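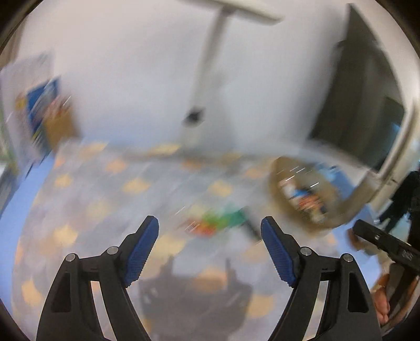 **Kiros Tesfamariam**
*Table linens and room styling, Balcombe House*

# The spotty cloth at the back table

Hello again, and welcome to the newest page of the Balcombe gallery! If you've come over from the curtains page, thank you for sticking with me through all that lining fabric. This one is much more cheerful. It's all for the cloth on the back table, the pale gray one with the yellow and orange spots, which more people have asked me about than anything else I've put in this house (and I once hung a six-foot kite in the stairwell, so I do try).

**Spots, back table, up by the wall.** The pattern goes by Mamo in the shop, and I've called it that ever since. Soft-edged yellow and orange spots, big ones and little ones, on a gray with a bit of lavender in it.

## Where it came from

I found it in Brernton last September when I was meant to be buying napkins. There's a fabric place called Zaltow up a flight of stairs, with the bolts stacked so high you have to ask for the ladder, and this one was right at the top looking like a bowl of apricots. I bought 2 yards before I'd measured a thing. Then I got home, measured the table, said a word I won't put on a gallery page, and drove back for more. The finished cloth is 71 inches long, with a plain folded hem that I did on the machine over one very long evening with the radio on.

I should say I'd been dead set on stripes for that room. I had samples pinned up for weeks! Stripes looked crisp in the morning and then by late afternoon they made the whole table feel like an office. The spots don't do that. They're blurry at the edges, a bit like watercolor on damp paper, so nothing looks too lined up and you can plunk things down anywhere you like.

## The color question

People ask if it's gray or purple. I'd call it gray with a slight lavender tint, and how much of the lavender you get depends on the hour. Around lunchtime I hardly notice it. Near suppertime, with the lamp on, it's all I see, and the oranges get warmer too. If you're matching plates, take one to the table at the time of day you'll be eating. I went with plain white in the end and I'm happy with it, though my sister keeps telling me dark green would be lovely and she may well be right.

I like how uneven the spots are as well. There are small ones and some really generous ones, paler in some places and nearly proper orange in others, and when I was cutting I spent ages shifting the fabric so a big spot wouldn't get sliced in half at the hem. I managed it on the long sides. The short sides, well, I ran out of patience.

## What lives on it

A basket stays on that table most of the year. I've tried flowers and candles and a fruit stand that wobbled, and the basket wins every time for the simple reason that it can be picked up and moved when somebody needs the room. Bright things look good against the gray too, so don't be shy with color. My rule used to be one patterned thing per table and I've completely dropped it.

## Washing and wear

It gets a cool wash with a spoonful of plain soap, then goes out on the line folded over twice. By now it must have been through about 100 washes and the yellow has held up better than I expected. Tea came out. Beet juice came out of one place and stayed in another, but it landed close enough to an orange spot that I've decided to leave it alone. I iron it from the back while it's still a touch damp, and if I'm in a hurry I don't iron it at all.

## If you'd like one

I have enough left on the roll for 2 small cloths, card-table size, and I'm glad to hem them for anyone who wants to come by. Leave a note in the tray inside the Balcombe side door with your table measurements (please measure first, learn from me!) and tell me how much drop you like over the edge. Mine hangs fairly short so it doesn't get caught on knees.

Next page will be the window seat cushions, once I've finished arguing with the zippers.

*Kiros*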